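Household Tips: Settling Kitchen Arguments Before They Start

Most disputes in a shared kitchen concern the same few objects: the sink, the refrigerator shelves, the good knife. The methods below are adapted from mediation practice and need only paper, tape and a timer. They were tested in a shared house in Cuneo and revised in September.

Write the note as a record

A note on the refrigerator should contain one observation and one request. "The blue pot was in the sink at 7:30 this morning. Please wash it before dinner." Leave out "always," "never" and "again." A reader can check an observation. A reader can only argue with a judgment.

Use a card no larger than a playing card. Long notes are read as complaints regardless of content. Date the card by month only and remove it once the request is met.

Separate the request from the demand

Test the wording before you post it. If the answer "no" would be acceptable to you, it is a request. If not, it is a house rule, and it belongs on the rule sheet with everyone's initials. Mixing the two on one board causes most of the repeat disputes.

Set a fixed time to talk

Ten minutes, after the evening dishes, with a kitchen timer on the counter. Each person speaks for two minutes. The next speaker repeats the main point back before adding anything. Lucrezia Pellegrini, who set up the schedule for the Dultov house, also bars phones from the table and moves any talk of rent to a separate evening.

Do not hold the talk while someone is cooking. Heat, noise and a raised voice are easily confused -- so is a person who is simply concentrating on an onion.
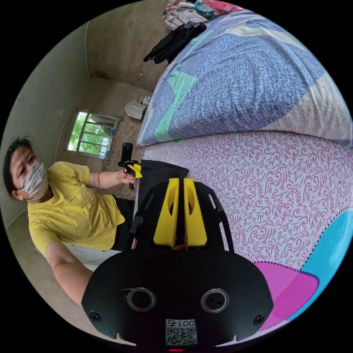 Label shelves by person, then by use

Assign one refrigerator shelf to each person and one to the house. Use masking tape and a permanent marker. Food on the house shelf may be eaten by anyone without asking. Food elsewhere may not, including the last of the milk.

Keep a repair list

Record small harms and how they were put right: item, what happened, what was agreed. A chipped bowl can be replaced, paid for or forgiven. Write down which. Old entries are crossed out with a single line so that they stay legible, and the list goes inside the cupboard door, above the dish soap.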